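Enditz thread on how we label the sweeping data, now that the Fulov runs are finished.

Task first. Two arms clear leaf scraps from a marble-patterned table with a small brush and dustpan. We recorded 2000 episodes and trained one policy on all of them.

Old method: one success flag per episode, set at the end. A run that missed one scrap got the same zero as a run that never picked up the brush.

New method: we score each stage separately – tool grasp, sweep, carry, dump. A stage keeps its label even if a later one fails. Greens in the scoop earn carry credit.
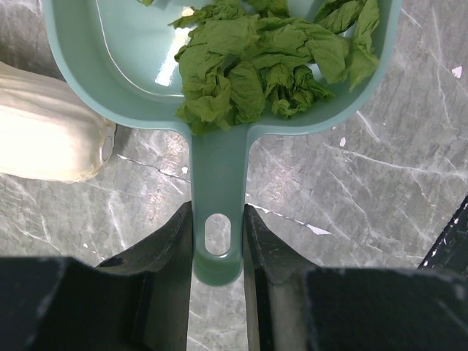 Tedodau: Does the carry label come from the wrist view alone? We tried that and the fingers blocked too much.

No, the wrist view and the fixed view both have to agree. If they disagree, the stage is marked unknown and left out of the loss.

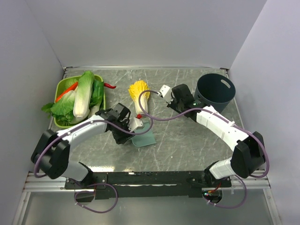 Stage labels changed which episodes we could use. With the single flag, 70 percent of the failed runs were thrown out. Now most of them contribute at least a grasp. The fixed view does most of the work for the dump stage, as it takes in both arms and the dark bin in the upper right corner of the table. The wrist views are better for small scraps.

Clutter is part of the test. Vegetables stay out next to the tools and the policy has to leave them alone. Moving one costs the sweep label.
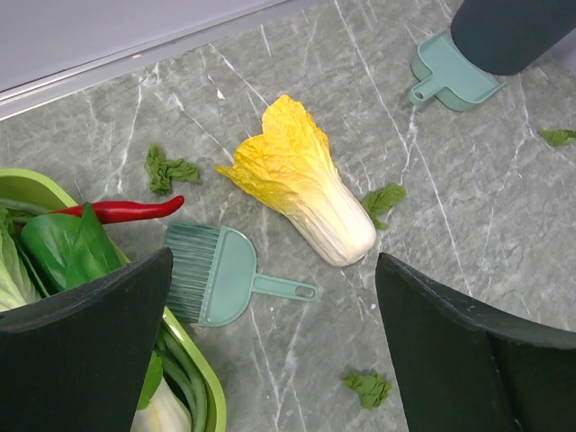 Results so far

– Full-task success went up 18 points over the single-flag baseline.
– We trained 3 seeds and all of them improved.
– Grasp barely changed. Most of the gain is in sweep.
– Dump is still the weakest stage.

Label tool goes up on the Mbwambo page in December.

Contact | © Enditz | Back to top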